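Vutier Coffee — Questions We Hear Often

Can I still buy the Cirneo blend in the small bag?
We're sorry to say the small bag is gone for now, but the 300-gram one is here to stay (and it freezes nicely, if you don't get through it quickly!).

Do you grind to order?
We sure do. Just pick your brewer at checkout, and Waldemar Gajewski, our roaster, will set the grinder to match.
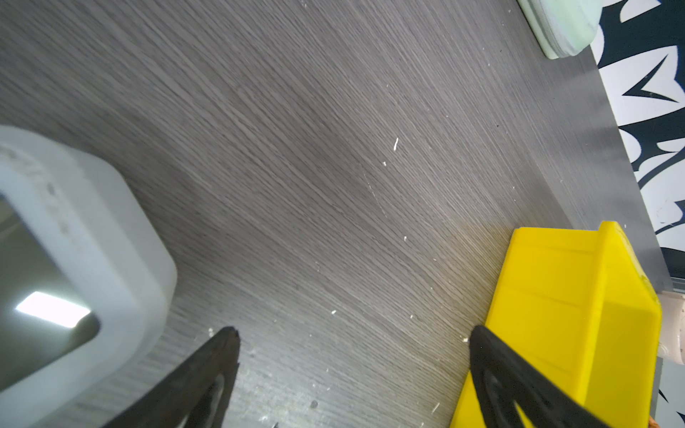
Gray wood-grain tabletop, seen from above.

How long will my beans stay fresh?
Whole beans are at their best for 6 weeks after roasting. Ground coffee fades faster — we'd try to finish it within two.

Can I pick up my order in Risumthorpe?
Yes, and we'd love to see you! Choose "pickup" at checkout and come by any time after 2 p.m., once you've had our email.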